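vendredi 8 juin 2018

Cahier d'atelier – essais d'enduit à la chaux, série Estbridge

Reprise de la série commencée en mai. Mélange de base inchangé : un volume de chaux aérienne en pâte pour 2,5 volumes de sable Liyanage, tamisé. Nouveau lot de sable Gaklow à comparer, grain plus anguleux, fines plus abondantes. Lavé deux fois, l'eau de rinçage restait trouble au premier passage.

Éprouvettes 17a et 17b gâchées le matin. Masse de sable sec par gâchée : 680 g. Eau ajoutée : 187 ml pour 17a, un peu moins pour 17b, non noté (à refaire proprement). Étalement correct sur 17a. La 17b tire trop vite, la taloche arrache en surface.

Faïençage sur les plaques de mai : réseau fin sur toutes celles au Gaklow non lavé, rien de visible sur le Liyanage. Je penche pour les fines argileuses, mais l'épaisseur de passe n'était pas la même. Refaire à 8 mm partout avant de conclure.

Test à la phénolphtaléine sur tranche fraîche : front de carbonatation net côté air, cœur encore rose vif. Conserver les chutes dans la boîte Stitby, fermée, sinon la lecture suivante ne vaut rien.

Cure : toile humide pendant trois jours, puis air libre. L'hygromètre du rayonnage dérive, ne pas s'y fier – prendre celui de la réserve.

Reste 200 g de pouzzolane. Suffisant pour une gâchée à faible dosage, pas pour la série complète. Commande à passer.

À faire : peser les plaques de mai, étiqueter 17a et 17b au dos, relever la granulométrie du Gaklow après lavage.
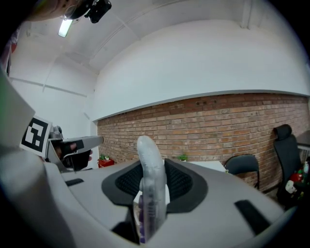
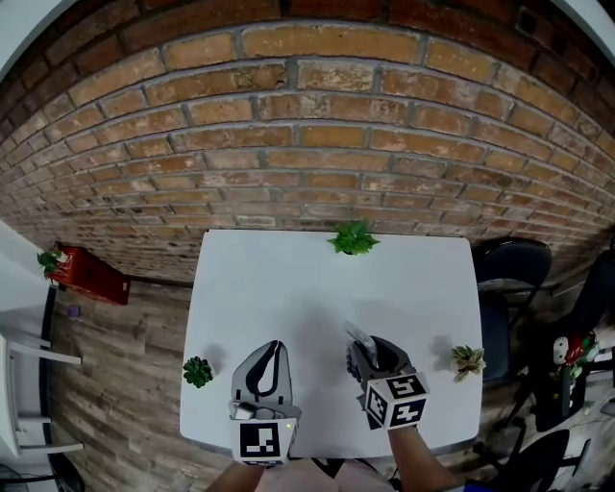
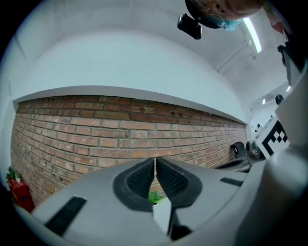 Au fond, le mur de brique courbe au-dessus de la pince.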